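March 10, 2020

Workshop book, the Desjardins saloon again

Right, back on the brown car. Chantal Poirier was in before me and had already pulled the nearside rear wheel, so I had no excuse for standing about with a mug. The handbrake cable is seized at the equaliser, as we both thought, and the outer sleeve has split just ahead of the bracket. New one needed. I've put the old one on the hook by the door with a tag on it so we can match the length (please don't bin it like last time!).

Compression next. Cylinders one, three and four all look healthy and close together, number two is down by 25 psi on the others. I squirted a bit of oil down the bore and tried again and it came straight up, so I'm blaming rings and leaving the valves alone for now. It has been standing since September and might well free itself with some use. I'd like to give it 300 miles and a change of oil before we start talking about taking the head off. Chantal thinks I'm being soft. She may be right, but it's my Saturday job if it goes wrong.

Fuel side: the tank is out and it's horrible inside. Brown sludge, flakes, and a smell that followed me home. I tried the Trasutwood rust remover first and left it in over lunch, and it did shift the loose stuff, but the seam at the back still looks grubby. Second dose going in tonight. The sender unit is scrap, the float has a hole in it. Ument list one that should fit if we swap the plug over, so I've asked them for 2 in case I break the first.

Wiring: somebody in the past has fitted a radio by twisting wires together and hoping. I've cut all that out, traced the feed back to the fuse box and put a proper fused spur in. The dash lights now come up when you turn the switch, which cheered me up no end. The heater fan still does nothing. There's voltage at the plug, so motor or earth, and I haven't looked at the earth yet.

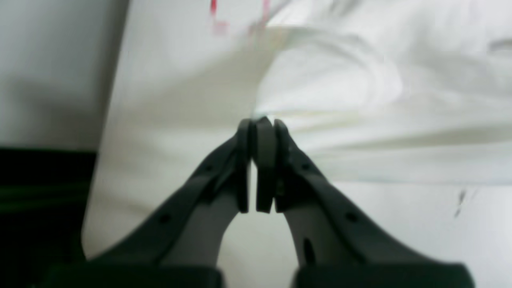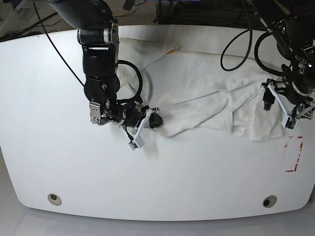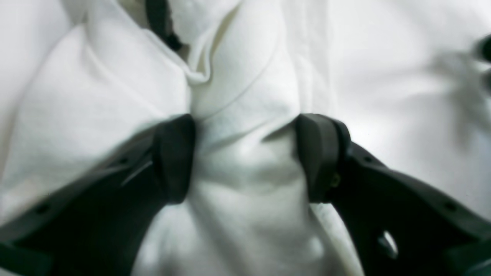
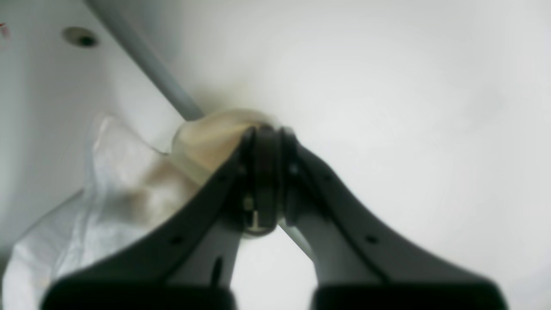
The carpets I haven't touched. Chantal wants the Drokarby set with the rubber heel pad and I think the originals would clean up, so we'll have that argument when the floor is painted. There's a soft spot under the driver's mat the size of my thumb, and it sounded a bit crunchy when I leaned on it with the screwdriver. Needs a patch before anything else goes down there.

Still to do before it moves: handbrake cable, brake fluid right through, tank back in with new hose, heater earth. Tyres hold air but they're ancient, so yard only, no road. Also we're down to our last can of brake cleaner and I've hidden it behind the grease.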